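Save not loading after the second shrine (Pindby, PC version)

Status: Solved
Opened by: Renata Adamczyk
Opened: Nov 21, 2019

Hi all, so I'm stuck and a bit heartbroken, and I'm hoping someone on the support side can take a look before I do something dumb to my files.

I'm playing Pindby on PC, bought through the Rilirier launcher, no mods, latest patch. I'm 80 hours in. Last night I beat the Drowned Bailiff (finally!! I'd been throwing myself at him all week), rested at the second shrine in the Prultska marshes, quit from the menu like a normal person and went to bed. When I hit Continue today I get the loading screen with the little lantern, the lantern fills up, and then it drops me right back at the title. No error, no crash window, nothing. Continue is still lit up, so the game clearly thinks there's a save there.

Starting a new character works fine. I made a guy, ran him through the tutorial graveyard, quit, loaded, and he was standing where I left him. So it's only my main.

Things I tried before posting:

Restarted the game. Restarted the computer. Verified files in the launcher, which found nothing wrong. Turned off the overlay. Updated the graphics driver, because every thread on every forum says to do that no matter what the problem is. Turned the resolution down. Ran it as administrator. Same lantern, same title screen every time.

Update 1

Support asked me for the log file and the contents of my save folder. The log is attached to the ticket. The line that repeats right before I get kicked out is:

WARN inventory: stack value out of range (2000), slot 12

I have no idea what slot 12 is, since the game doesn't number anything on screen. My save folder has four files in it, slot_main, slot_main_prev, settings and one called shrine_cache. The dates on slot_main and slot_main_prev are only a few minutes apart, so I'm guessing both of them are from after the boss.

Support also asked if cloud saves were on. They were. I've now turned them off so it can't copy the bad one over anything else. If you're reading this with the same problem, please do that first! I really wish I'd done it before all my restarting.

Update 2

Okay, the reply I got was that the stack value might be throwing knives, and suddenly this makes a lot of sense. There's a merchant named Pinheiro who lives under the broken bridge, and if you buy from him while you're in the middle of a dodge roll he gives you the knives without taking the souls. Everybody in my group chat does it. I did it a lot. I figured the game would just stop me at some limit, and on the inventory screen it does show 99, but I guess behind the curtain it kept on counting.

So yes, I did this to myself, a little. In my defense the Bailiff has two health bars and a dog.

Support suggested renaming slot_main_prev to slot_main and trying that. I copied the whole folder to the desktop first. It didn't work, same result, the lantern fills up and I'm back at the title.

Then they had me delete shrine_cache and let the game build a new one. This did change something! The lantern now gets full, the screen goes black for a few seconds, I can hear the marsh (frogs, that creaky wheel), and THEN it goes back to the title. I got way too excited about the frogs.

Update 3

I was asked whether I had any older copy anywhere. I said no, and then remembered that I used to play on my laptop back in March, before I moved everything over to the desktop. Dug it out, charged it, kept the wifi off so it couldn't sync. There's a slot_main on there and it loads, but my character is level 12 and still wearing the potato sack. So that's my worst case, and it's a pretty bad one.

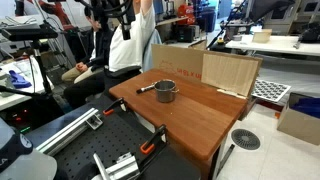
I asked if there was any way to just edit the knives out by hand, and support said they'd rather I didn't, but that if I uploaded the broken save they could run it through their own checker. Sent it. The upload form on the ticket page rejects anything without an extension, by the way, so I had to zip it. Might be worth putting a note on the form about that.

While waiting I tried a few more things on my own copy, mostly out of impatience. Loading with the controller unplugged, no change. Loading in offline mode, no change. Switching the language to Portuguese because a guy in another thread swore by it, no change, except that the item names are now much prettier and I might leave it that way.

Update 4

It's fixed! They sent back a repaired slot_main with the knives set to 99. I put it in the folder with cloud saves still off, deleted shrine_cache one more time, hit Continue, and there I was at the second shrine with my ugly hat on. Everything else is there as far as I can tell: the Bailiff is still dead, my upgraded spear is in my hand, the doors I opened are open. The one thing that's off is that the map has forgotten my pins, and I can live with redoing those.

For anybody who finds this later, the steps that worked for me:

Turn off cloud saves in the launcher.
Copy the whole save folder somewhere safe.
Look in the log for the stack value line.
Zip slot_main and attach it to a ticket.
When you get it back, drop it in, delete shrine_cache, then load.
Rest at a shrine and quit to the menu once before you turn cloud saves back on. It'll ask which copy to keep, so pick the local one.

I was told the next patch caps the stack properly and also closes the thing with Pinheiro. I'm a tiny bit sad about that second part.

One leftover question, and tell me if I should open a separate ticket. The ferryman won't talk to me anymore. He just does his cough over and over. I don't know if that's from the repair or if I'm supposed to have brought him something by now.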